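Chapter 5
Setting Out the Drinks Corner

I learned to set out a drinks corner badly. My first job was at a small hotel in Zaltadham, and on my second morning I put the kettle so far back in its alcove that the steam had the paint off the wall by September. Ntombi Xaba, who ran housekeeping and whom you met in Chapter 2, made me stand there and look at it. She didn't say much. She just moved the kettle forward and handed me a cloth.

So this chapter is all about one bit of counter. You've done beds, you've done bathrooms (well done, those are the hard ones), and now we come to the part of the room a guest goes to first, often with their coat still on. They want water, they want something hot, and they want to know at a glance what's there.

By the end of the chapter you should be able to lay out a counter from bare, restock one that's been used, and spot what's missing from the doorway. We'll use the same counter all the way through so that you get to know it properly.

Start at the back. I always do the water first, two bottles side by side against the back wall with the labels facing out. It's a fussy little thing, the label, but turn one bottle the wrong way and your eye goes straight to it! The small blue tray goes down next, to the left of the bottles.

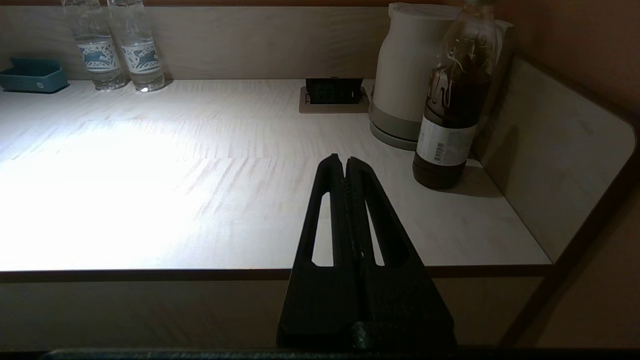
5.1 Working outwards from the water

Once the water's in place you have something to measure everything else against. I think of the counter as two halves. The left is for things people pick up and carry off, like a cup or a tissue, and the right is for the kettle and whatever has to live near it.

Tin-yau Tsai, who trained with me and now looks after the rooms at the Ouellet, does it the other way about and starts with the kettle. His argument is that the kettle can only go in one or two spots, so you may as well get it settled. He has a point, and if you're working on a very short counter I'd follow him. On a longer one I still like my bottles first.

Tall things go towards the sides or the back, where they don't block a hand reaching for something smaller. Leave the middle clear. New starters hate this, they see a nice bright patch of counter under the light and want to fill it with a leaflet, but a guest needs that space to put a cup down and pour.

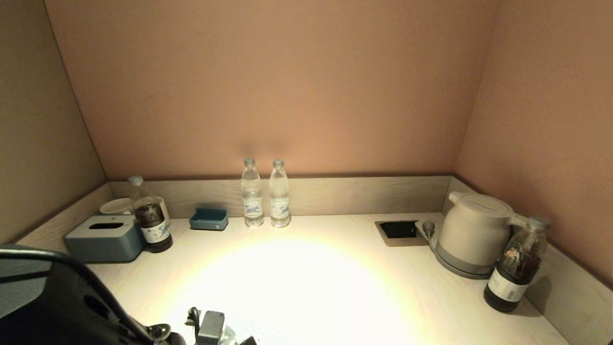 The cup is the one I'd have you think about. Tucked in behind a bottle it's tidy enough, but it's the very thing a tired person is hunting for, and I'd bring it forward every time. A tissue box is different. People know the shape of one and they'll find it wherever you leave it, so it can sit off to the left quite happily.

With the kettle, look at where the spout points before you walk away. Then look at the handle. You want it where a hand coming from the middle of the counter can take hold without reaching across anything, and you don't want a glass bottle standing where an elbow might catch it. I've swept up enough glass to feel strongly on this.

Before you go on to 5.2, find a counter at home or at work, clear it completely, wipe it down and set it out again from the back. Go and stand in the doorway. Write down the first thing you notice and the first thing you'd have to search for, and keep the note, as you'll need it for the restocking exercise.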